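Moisture log, flat on Flurach Street
February 10, 2021
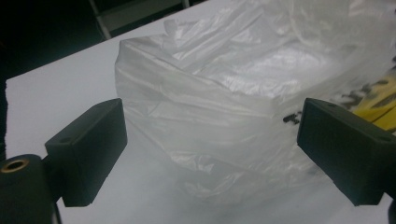 Third week of logging humidity in the bedroom. The Climau sensor on the north wall read 14 points higher overnight than the one on the bookcase, same as the two nights before. Both were calibrated with the salt method on Sunday: table salt made into a slurry with a little water, put in a bottle cap, sealed in a bag with the sensor, left overnight. The reading should settle at 75 percent. The bag matters more than the salt. A thin, translucent plastic one like the one on the white tabletop crumples down close to the sensor, so there is less air to bring to balance than in a food box. The bookcase unit settled at 74 and the wall unit at 77. Corrections entered in the sheet. That leaves a true difference of 11 points.

Wall surface temperature at 6:40 was 52 F, taken at the corner behind the wardrobe. Air in the middle of the room was 64 F. With the door shut and one person asleep, the dew point got to 51 by early morning. Margin of one degree. The black specks along the baseboard are explained.

Moved the wardrobe out from the wall by 2 inches. Shahram Mohammadi thinks four is the minimum and he is probably right, but at four the door hits it. Will run a week at this distance before taking the trim off.

Trickle vent on the window was painted shut. Cut the paint line with a utility knife and freed it. Flow is weak, judged with a strip of tissue.

The Kairys dehumidifier draws 300 watts on the high setting and the noise rules it out at night. Ran it from 4 to 8 p.m. with the door closed. The tank was under half full when I emptied it. The level line inside is hard to read, so from tomorrow I will weigh the water on the kitchen scale. 1,000 grams to the liter saves any conversion.

Called the landlord's office. Embla Kvam took the readings down and asked for the log as a spreadsheet. Sent it at 5:15, corrected and raw values in separate columns. She wants the outside gutter looked at too, which I had not considered for that corner.

Still to do: new battery in the wall unit, wipe the baseboard, check the gutter from the yard when it rains.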